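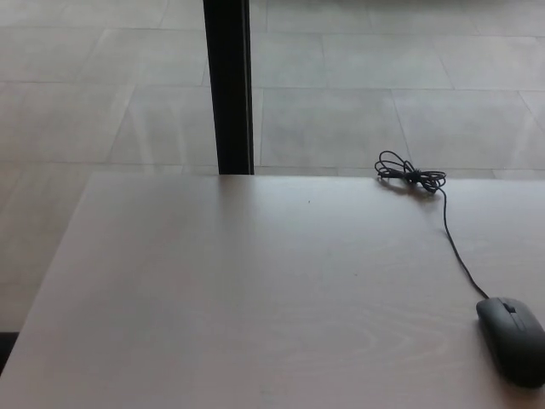
4 min read

The Kiss folding table, two years on

Wed 6 January

I bought the Kiss in a February sale from Endusetti, a company whose catalog describes every object it sells as "a companion." I did not want a companion. I wanted a flat thing to put my dinner on that would fold up when my sister's family came to sleep on the floor. It cost $200, plus a delivery charge I have decided to stop thinking about.

It's called the Kiss on account of how the two leaves meet in the middle. That is the official explanation, printed on the box. In practice they met like two people at a work party who couldn't agree on one cheek or both, and I had to loosen four bolts and start over.

Assembly

The instructions have no words, only drawings of a bald man with no mouth who is pleased with every step. He does step 6 alone. Do not do step 6 alone. The legs have to go on with the top face down, and then someone has to turn it over, and the top weighs about as much as a large dog that doesn't want to go to the vet. The little wrench they give you is made of something close to cheese. Mine went round at the corners by the third leg, and I finished with one from the drawer.

Living with it

The top is the best part. It wipes clean, it doesn't show crumbs (which may not be a selling point for everyone in your house), and it has survived hot soup, candle wax and a tax return. I put a coaster down for the first month and then I didn't. There's one ring, and you have to get your head down at table height to find it. My mother found it in under a minute.

The folding is fine once you learn the trick, and the trick is to lift before you pull. Pull first and the hinge makes a noise like a goose. Folded, it's supposed to be "slim as a book." I'd like to know what they're reading. It sticks out far enough to catch a hip in a narrow hallway, so measure yours.

The wobble

It wobbles. I've read the long thread about this on the Midlow home forum, where half the people say their floor is level and the table is crooked, and the other half say the first half should buy a level. I bought a level. My floor is a disgrace. Even so, the adjustable feet only adjust by the thickness of a coin, and after a week they unadjust themselves. A drop of glue on the threads stopped that.

Compared with the other one

The obvious rival is the Hastdale drop-leaf, which I lived with in a rental. The Hastdale is steadier and folds without the goose. It's also ugly in a very committed way, with a top you could mark by writing a postcard on it. Endusetti claims the Kiss hinge is tested to over 2000 folds. At my rate of company, that should see me out.

Would I buy it again? At the sale price, yes, grumbling. At full price I'd go and sit on the Hastdale side of the store for a while and try to get used to the legs.

Good: the top, the price on sale, room for six if two of them are small.
Bad: the wrench, the feet, the hinge noise, the man with no mouth.

3.5 out of 5

14 shares | 9 comments

Contact | Copyright, all rights reserved | Back to top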